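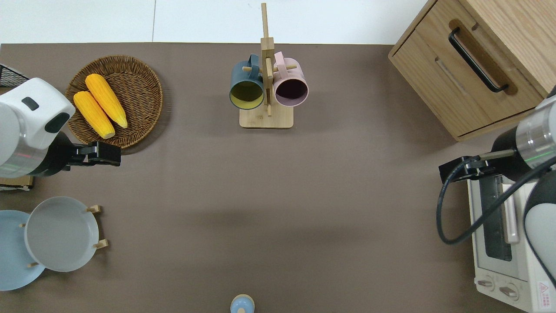 Our kitchen table as the robot's head camera has it, with the corn and the mug tree between the two grippers.

Plalivum Student Robotics Project
Progress report to the Civstead Learning Fund
15 Nov 2025

Dear friends at Civstead,

Thank you, first of all, for your patience with us over the start of term, and for the kind note you sent when the second arm was delayed (it cheered everybody up a good deal). I am happy to say that both arms are mounted, the students are working with them every week, and we have a proper amount to tell you.

You will remember that our plan was to have the class teach a two-armed robot a few ordinary kitchen chores. The students chose the items themselves, and after a long and rather lively discussion they settled on mugs on a mug tree, plates in a dish rack, corn in a basket and a toaster oven. The bell was a late addition and I am told it stays.

Where we are

We have 9 students in the class this term, working in pairs or threes, and between them they have recorded 480 runs that we consider good enough to keep. Our target for March is 776, and I feel comfortable with that figure now that the groups have found their rhythm. Every group keeps its own log, and Esi Amissah, who joined us as teaching assistant, reads through them all and writes back in the margins, which the students enjoy more than they admit.

The plates have been the hardest chore by a long way. They stand close together in the rack, and the gripper has to meet the rim squarely. The Kahraman group spent two whole sessions on nothing else.

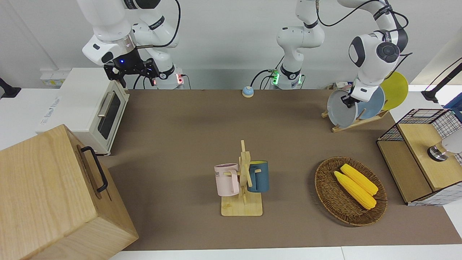 Left gripper closed on the rim of the gray plate.

Brunello Rizzi has been helping the students with the fixed camera views, and they now compare these with the head view before deciding whether a run goes into the set. The Mirkel group has written a short checklist for this, a very sensible one, and the others have started borrowing it. They like to look closely at the moment just before a grasp, when the fingers are over the rim and any small error in height or angle is easy to spot.

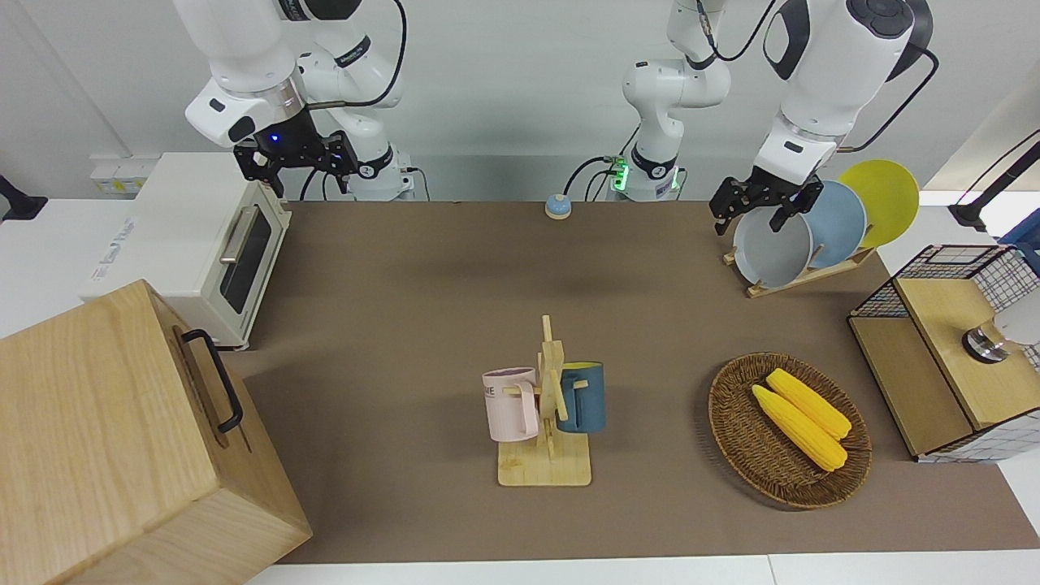

Spending and next steps

We are within budget on everything except cables, where we went over a little and made it up from the printing line. I would like to keep the remaining equipment money for spare gripper fingers, if you are agreeable to that.

Between now and March the groups will finish the plate runs, then move on to the mugs, and after that we will hold an open afternoon for families. You would be most welcome to come, and the students would dearly love to show you their work themselves. I will send the full accounts along with the next report.

With warm thanks from all of us at Plalivum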